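Settling in with a cup of tea to tell you all what I've been up to at Sellotbridge this month, so bear with me, it's a few posts long.

We're gathering examples for Drerkine, our grasping model. Each example is one attempt at picking up a block - where the arm went, how the fingers closed, and whether it came away with anything. The target is 400 and this morning we passed 236!

I had rather hoped the failures would be rare. They aren't, and Dalal Mahasneh keeps telling me to be glad of it, as the model needs plenty of misses to learn what a bad grasp looks like. She's right, of course, but it's hard to cheer for a dropped block.

We stir the blocks about by hand every 10 attempts. You'd be amazed how quickly a person falls into laying things out neatly, so I now shut my eyes while I do it (Dalal does not approve).

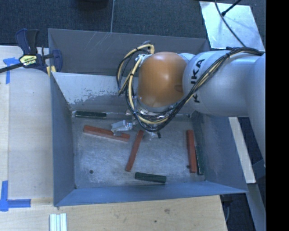 The ones lying up against the walls are what I fret over most. There's so little room to get a finger down the side, and I do want a decent share of those in the set before we hand it over to Moodley for training.

Anyway, back to it after lunch. If any of you have done this with softer objects I'd dearly love to hear how you got on - do drop me a line.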